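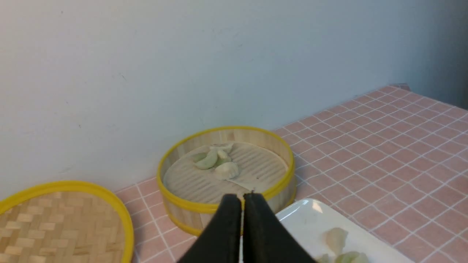 Delia Pană objected at the end of the last class that a household which doesn't claim a benefit has simply decided it doesn't need the money, and that the state has no business chasing it. Several of you agreed with her. It is a fair place to start, and most of today's notes are an attempt to say what would have to be true for her to be right.

Session 6: Take-up of income-tested benefits
Handout, revised Sep 22, 2020

Reading before class: Ortuño's chapter on claiming, and the Ludton report (the summary and the section on letters, skip the annexes). Riedl's paper is optional. It is hard going if you haven't done the statistics course.

Terms

Eligible. A household is eligible if it would be awarded the benefit were it to apply. This is a statement about the rules and the household's circumstances. It says nothing about whether the household knows.

Take-up rate. Households that are eligible and receive the benefit, divided by all households that are eligible. Some writers use "caseload take-up" for this and keep "expenditure take-up" for the same fraction counted in money. The two usually differ. People entitled to small amounts claim less often, so the money figure tends to be higher than the household figure.

Non-take-up. The rest. Be careful with the word "unclaimed." A household that applied and was wrongly turned down is also part of non-take-up, although it did claim.

Primary and secondary non-take-up. Primary means the household did not apply. Secondary means it applied and was refused in error, or gave up partway, or was never processed. Older studies only look at the first kind.

Leakage. Payments to households that are not eligible. It does not belong in the take-up rate at all, and if you divide total recipients by total eligible you will mix it in by mistake. Every year someone does this in the first assignment.

The Ludton case

Ludton pays a winter heating allowance to low-income households. It is paid once a year, in January, on application. The allowance is a flat 500 for a household under the income limit and nothing for a household over it. There is no taper. The form asks for proof of income for everyone living at the address, a recent heating bill, and a tenancy agreement or proof of ownership.

The Mazurek study matched tax records to the allowance register and found 3,946 eligible households. Of these, 1,316 did not receive the allowance. Work out the take-up rate yourself before reading on. You should get almost exactly two in three.

Some points about that number.

First, the income limit applies to household income, and tax records are kept for individuals. The study had to guess who lives with whom. It used registered addresses. Adult children who have moved out but kept their registration are counted in, which raises the household's income and may make it look ineligible when it isn't. Lodgers cause the same trouble. The error can go in either direction and the report does not say which is larger.

Second, the records show income for the whole year. The application asks about recent months. Somebody who worked through the summer and lost the job in the fall may be eligible on the form and not eligible in the tax data.

Third, the study can't see people who aren't in the tax records at all. In Ludton these are mostly people with no income and people paid in cash. You would expect take-up among them to be lower, but this is an expectation and there is no figure for it.

So treat the rate as an estimate with a good deal of uncertainty around it. It is still far better than a survey, where people forget which payments they get or confuse one with another.

Why people don't claim

Ortuño groups the explanations under four headings. Other authors cut it differently, and you don't need to memorize her list, but it is convenient.

Information. The household doesn't know the benefit exists, or knows and believes it doesn't qualify. The second is more common than the first. In Ludton many homeowners thought the allowance was for tenants only. It had been, under the old rules, which were changed years earlier.

Costs of claiming. Time, travel, documents, waiting, and having to do it again next year. Economists call these transaction costs. In public administration the usual term is administrative burden, and it also takes in the effort of learning the rules and the strain of being questioned. Costs that look small from an office may be large for a person who works shifts or can't easily read the form.

Stigma. Two things go under this name. One is how other people treat claimants, at the counter or in the street. The other is how claimants think of themselves. They have different remedies. A move to online claiming might help with the first and do nothing for the second.

Administration. Lost forms, wrong refusals, staff who tell people not to bother. Paraschiva Hodoroagă's interviews with people refused in Ludton are worth reading on this. A good number of them had been told something at the counter that was not in the regulations, and never had a decision in writing that they could appeal.

The simple model

Let the household claim if the value of the benefit is greater than the cost of claiming. Call the value B and the cost C. C includes everything under the second and third headings, put into money terms. Then the household claims if B is greater than C.

In Ludton B is the same for every eligible household, so any difference in claiming has to come from C, or from what the household believes. That makes it a useful case. In most schemes B falls as income rises, and it is hard to tell whether better-off eligible households don't claim because they would get little or because they feel it more keenly.

Now go back to the objection. If the model is right and C is only the household's honest valuation of its time, then the ones who stay away are the ones with least need, and non-take-up does some useful sorting. This is known as the ordeal argument. A cost that falls on all applicants will screen out those to whom the money matters least.

The argument depends on C being unrelated to need, or at least not rising with it. Check this against the list above. Poor health raises the cost of getting to an office. Weak literacy raises the cost of the form. Unstable housing raises the cost of producing a tenancy agreement. All of these go along with low income. If C rises with need faster than the usefulness of the money does, the screening runs backward and the neediest households are the ones that drop out.

Riedl's contribution is to show that both things can happen in the same scheme. A long wait may screen in the direction the ordeal argument says, and a complicated form may screen the other way. He finds it more useful to ask about each hurdle separately than about "the burden" as a whole. I think he is right about that. His own estimates rest on a small number of offices in Daneck and should be quoted with care.

What the evidence says about remedies

Letters. Ludton sent a letter to part of the non-claiming group, chosen at random. Claims went up a little. A second version of the letter, with the household's likely entitlement printed in it, did better. The version that tried to reduce stigma by calling the allowance something people had earned made no difference that could be measured.

Help with the form. More effective than letters in nearly every study, and a great deal more expensive for each extra claim. Note that the people who accept help are not a random group, so compare those offered help with those not offered it, whatever they did with the offer.

Automatic payment. Surnska has a similar allowance and since its reform has paid it without application to any household the records show as eligible. Take-up went up sharply. The costs are of another kind. Errors in the records become errors in payment, some households get a demand for repayment, and those missing from the records are missed altogether. Sebastian Dobre calls the last group the residual and argues that it gets less attention after automation than before, as the overall rate looks so good.

Simpler rules. Fewer documents, longer awards, one form for several benefits. There is less research on this than there should be, partly for the reason that rules tend to be changed everywhere at once and leave nothing to compare with.

A note on cost

Raising take-up costs money. This sounds obvious but it is left out of many reports. If a finance department has budgeted on the basis of past claims, then full take-up is an overspend. In Ludton, paying all the missing households would cost 1,316 times 500 a year, before any administration. Whether you call that a new expense or the payment of what was already owed is a political matter, and you will see both descriptions in the documents for the assignment.

Questions to prepare

Take the three documents Ludton asks for. For each, say what mistake it is meant to prevent, and which eligible households would find it hardest to provide.

Would a taper in place of the sharp income limit raise or lower household take-up in Ludton? What about expenditure take-up?

Suppose the town replaced the yearly application with one that lasts three years. Which of Ortuño's headings does this act on? Does it increase leakage?

Return to the objection at the top. What facts would you need in order to accept it for Ludton? Which of them does the Mazurek study supply?

Assignment

Short paper on one remedy, using the Ludton report and one other source. Define the take-up rate you are using in the first paragraph. Tables go at the end. If you want to use Surnska, check that your figures come from after the reform, the older yearbook is still the one that comes up first in the library catalog.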